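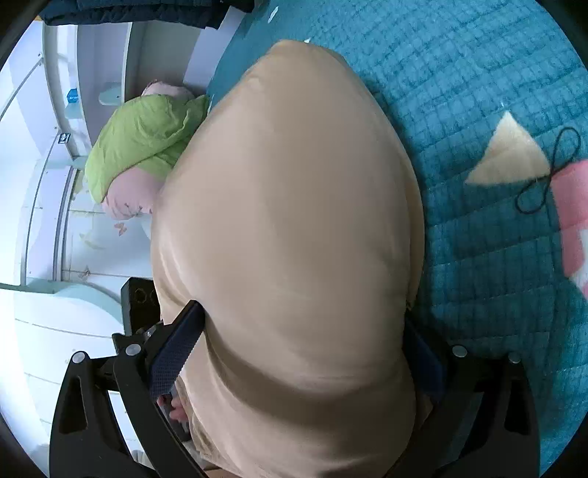 How much does a robot learn from watching a person do the housework? Less than the sales decks suggest, and most of what it does learn depends on whoever was holding the gripper that day.

Solange Le Goff has spent long enough collecting demonstrations at Aubert, in Kustthorpe, to be tired of the word "intuitive." Her job is teaching by hand. She takes a hand-held gripper with a camera on it, does a chore, and the recording goes off to train a policy for an arm that may never have seen the room.

"People hear that and think you show it once," she says. "You show it until your thumb hurts, and then someone asks for it again with the cushion on the other side."

Soft things are her specialty and her complaint. A cushion gives way when the jaws close, and a jacket has no shape at all until it's picked up. I asked whether the pads help.

"They help me. I can tell when I've got it. I feel it in the handle. None of that is in the video, so what exactly are we teaching?"

I put the question to Vinzenz Aigner, who trains the models and is more cheerful about it. He says the camera sees the fabric crease and that the crease carries a lot. When I asked how much, he said they were still measuring. They were still measuring in June, too, when I first called.

The other way of doing it is remote control. Aubert has 2 stations where an operator drives a real arm, and Florante Macaraeg works at one of them. He thinks the hand-held people have it easy.

"My arm is slow and it can't reach behind things," he says. "So my recordings are slow and they don't reach behind things. But every move I make is one the robot can make. Solange turns her wrist in ways I would need a different machine for."

Le Goff doesn't argue with that. She gets through 20 recordings in the time he needs for five, and she concedes that speed flatters her side. "If half of mine ask for a wrist the arm hasn't got, then I was quick at making garbage," she says. Aigner says the share is well below half. He wouldn't give me the number.

What bothered me more was the testing. The policy I was shown had been scored in the same rooms where the demonstrations were made. It picked up a bolster neatly – two tries, both good – and I was told it generalizes. I asked to see it in a room it didn't know. That trial is planned for Vulham, with no date yet.

"I'd wait for Vulham," Le Goff said, when I asked what she would tell a buyer. Then she went back to her station, where there was a blanket to do again.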